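About Jidix

Jidix is a quality assurance company for video games. We test role-playing and open-world games before release, during early access, and after patches. Our clients are small and mid-size studios that have a test plan but lack the staff to run it, or have the staff but no plan.

The company was set up by Frans Mulder and Malou Mogensen, who had worked together on the test team for Wutent, a turn-based dungeon game with a long history of save file problems. Frans runs the functional test group. Malou runs tools and reporting.

What we test

Functional testing covers quests, dialogue, inventory, crafting, combat and the economy. We work from the design documents where they exist and from the build where they do not. Each quest is played in its intended order and then in every order the build allows.

Regression testing is run against each release candidate. Our standard suite for open-world games has 534 cases. Around a third are automated. The rest are played by hand on the target hardware, with input logging turned on.

Save testing is a separate service. We keep saves from every build we receive and load them forward into each new one. If a save from an old build loads with missing items, wrong quest flags or moved characters, it is reported with both files attached.

We do not offer localization testing or server load testing.

How we report

Every defect is entered in the client's own tracker. A report contains the build number, the platform, the steps, the expected result, the observed result, a save file and a video clip. A defect that cannot be reproduced in 2 of 7 attempts is still filed, but marked as intermittent. Severity is proposed by the tester and set by the client.

A summary is sent at 5 p.m. on each working day of a test cycle. It lists new, fixed, reopened and blocked items. At the end of the cycle the client also receives a coverage table showing which cases were run, on which build, and by whom.

Selected projects

Brerkia – open-world survival game, PC and console. Full functional and save testing over three release candidates. 881 defects filed, most of them in base building and companion pathfinding.

Timmermans – trading and town management game, PC. Regression testing for the February update, which replaced the market price system.

Wutent – save testing for the current version, under a standing agreement with the studio.
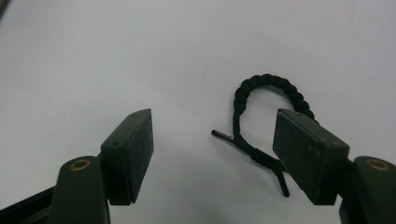 Item testing takes up more hours than any other part of a role-playing project. Each object a player can pick up has a name, an icon, a model, a weight, a value and a set of effects, and each of these can be wrong on its own. Small worn items need the most care. A black braided cord bracelet is a fair case: the inventory model has to show the braid clearly, the same model has to stay readable against a plain white menu background, and on the wrist it must not sink into the sleeve or float above it. We check every wearable on each body type, with each outfit that covers the same slot, and after a save and reload. Items that can be dropped are also checked for collision with floors, slopes and moving platforms.

Working with us

A test cycle starts with a short trial on one build. We ask for the build, the design documents, a list of known issues and a contact who can answer questions within a working day. After the trial we send a proposed scope and a fixed price. Work can be stopped at the end of any cycle – there is no minimum term.

Builds are kept on an isolated network and removed when the contract ends, unless the client asks us to hold them for later save testing. All testers sign the client's confidentiality agreement before they are given access.

Jobs

Open tester positions are listed on the jobs page. Applicants complete a paid trial task in which they write reports for a prepared build. Experience in game development is useful but not required.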